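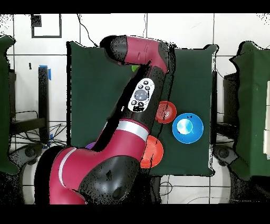
Cup-stacking arm gets a new home

We finally did it — the red arm has its own table at the Orozco workshop! I've been chipping away at this build with Xóchitl Manríquez since October, and the gripper code is up to version 15.

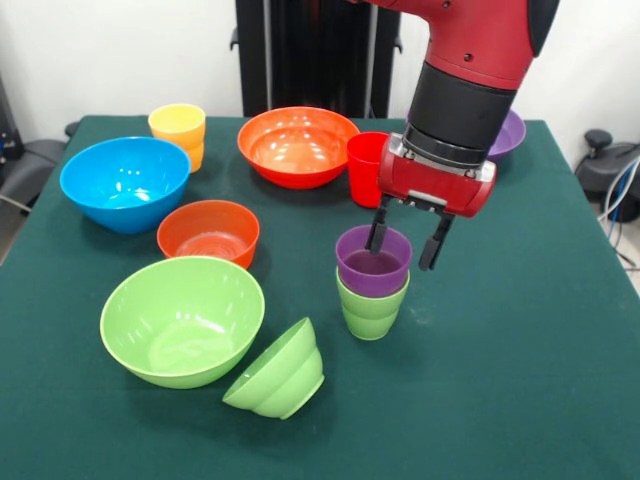 The fingers are still my big headache, and I'm redoing the grip timing tonight.

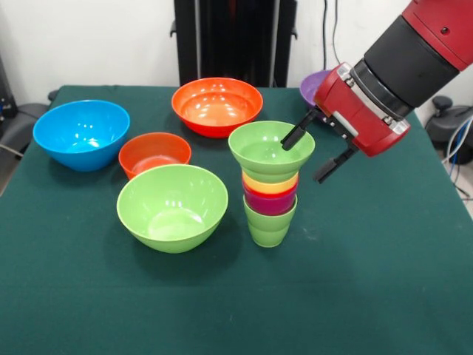
Hellumholm Makers, Robot Group

We're after green cloth and spare plastic cups, so bring some by after 4. 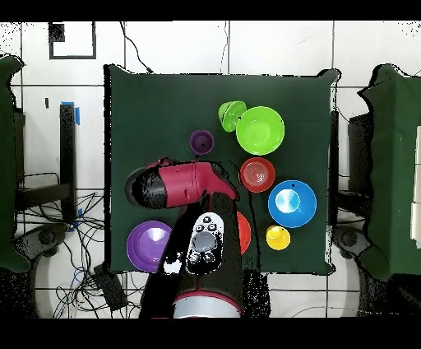 Halyna Semeniuk thinks we should slow the wrist way down before touching the timing.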